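Consumer Law, Unit 4: Prize draws and competitions

Handout for the November seminar. Read with your notes on misleading actions.

What makes a lottery

A scheme is a lottery if people pay to enter, prizes are given, and the winners are picked by chance alone. Take away the payment and it becomes a free draw. Put in a real test of skill and it becomes a prize competition. Both can be run without a licence, so most promoters try to fit one or the other.

Problem A

Nanent offers a sports car as first prize. Entry is £40 online or free by post. The postal address is given only in clause 132 of the terms. Is the free route properly publicised?

Problem B

Vokider asks entrants to name the capital of France, then draws a winner from the correct answers. Think about how many people the question would put off — or knock out.

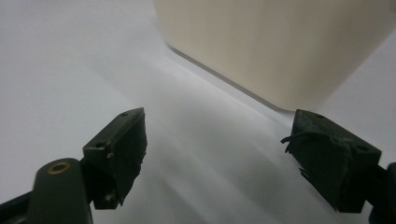
Snežana Petek objected in last year's seminar that Problem A is too easy, as hardly any court would accept a route hidden that deep, and that the harder case is a free route which is clear but slow. Be ready to answer her.

Changing the prize

Terms often let the promoter swap the car for cash. Check whether the advert said so, and who gets to choose. In the Imgate problem (sheet 2) the winner was offered half the car's value.

Written work: 50 lines on Problem B, to Selma Milošević by 4 pm.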